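Keep the Small Repair Counter
9 May 2020

The hardware store in Premley closed its repair counter in March, and I don't think it will come back when the rest of the store does. The notice on the door says the space will go to seasonal goods. I think that is a mistake, and other stores should not copy it. 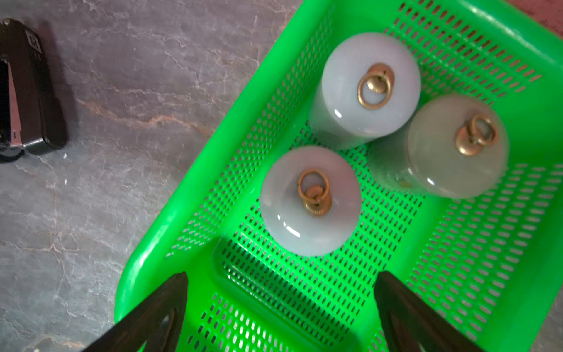
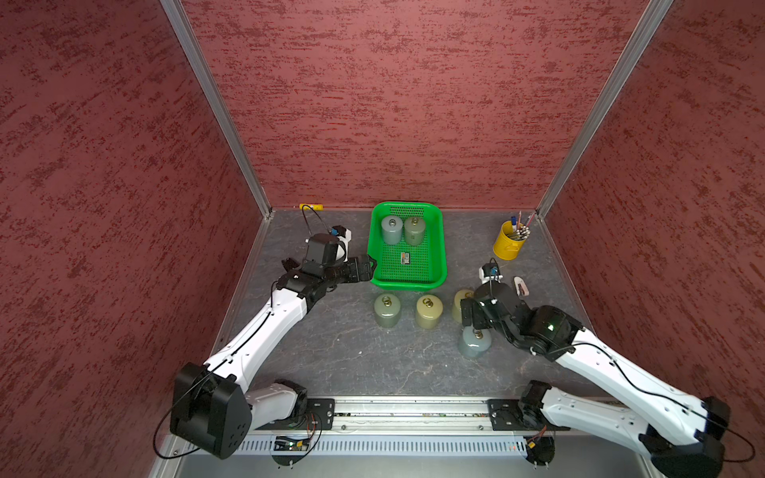
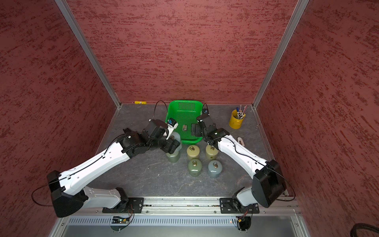 The green basket, first picture.

A repair counter doesn't earn much. Ours charged 2 dollars to cut a key and 12 to put new screen in a window frame. On paper, a rack of garden chairs does better in the same floor space.

But people who came in for a key also bought paint. I bought my last mower there, a Koltau, only because I knew the counter could sharpen the blade. When the pull cord broke I paid for a new cord and was mowing again that afternoon. The dealer in Flonitz wanted 50 dollars just to look at it, and I would have had to haul it there.

There is also the matter of waste. Most of what gets thrown out on my street needs one part. A lamp needs a switch. A storm door needs a closer. The town pays to haul all of it away, and then the owner pays again for a new one.

Some will say that people can learn to fix things from videos. Some can. I have tried, and I still own a faucet in pieces. A person who has handled 600 faucets knows which washer you need before you finish talking.

I would pay more than the counter used to charge. Double the price of a key and I would still be in line. The Mathur Road store kept its counter and raised its prices last year, and there was a wait both times I went. Premley should at least try that before it sets out the chairs.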